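Wycliffe Chege
Wed 6 May

Every decluttering account I follow says the same thing. Dump it all on the bed. You can't go to sleep until it's sorted, so you'll sort it. I have doubts. Thread.

First doubt: I can absolutely go to sleep. There's a couch. Whoever came up with this rule has a much worse couch than mine.

Second doubt: the method assumes the bed starts out empty. Mine has a bolster and plush toys along the top, and those are apparently "a separate category" you do on another day. So you're decluttering around clutter. Fine.

The one I'm testing is the Sturkodel method, which a coworker in Plelham swears by. The guide is 223 pages. I read 7 of them, and as far as I can tell the rest is the same advice with different drawers.

Rule one is to start small. Cups, cans and tins only, the stuff that collects on a shelf because it has no real home. Lay it on its side so you "see it fresh." I don't know what that means but I did it.
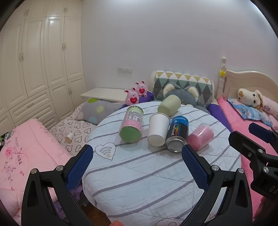 Round one on the quilt. The black and blue can is the CoolTowel.

So now I'm supposed to pick up each thing and ask if I'd pay for it again today. The white paper cup: no. Easy. I did not need a method to tell me about a paper cup.

The pink cup or container is harder. I wouldn't buy it again, but I'd have to buy something, because I use it. The guide treats those as the same answer. They aren't.

Same with the pale green one. The book wants me to choose a favorite cup. Why? They don't take up the same hook in my heart, they take up four inches of shelf.

The tin with the green end is where I think the whole idea falls apart. I keep it because it's a good tin. Sturkodel says "a container is not a reason." Says who? Half my kitchen is containers.

CoolTowel stays until summer. I bought it in April and I'm not convinced it does much, but throwing it out before the first hot day seems dumb.

Also not covered in the pages I read: the quilt. It has a yellowish stain inside one of the hearts, and now that's a laundry job too. Thanks.

Final score for round one: paper cup out, the rest back on the shelf. I'll try the bathroom cabinet next and report back, but I'm keeping the couch made up.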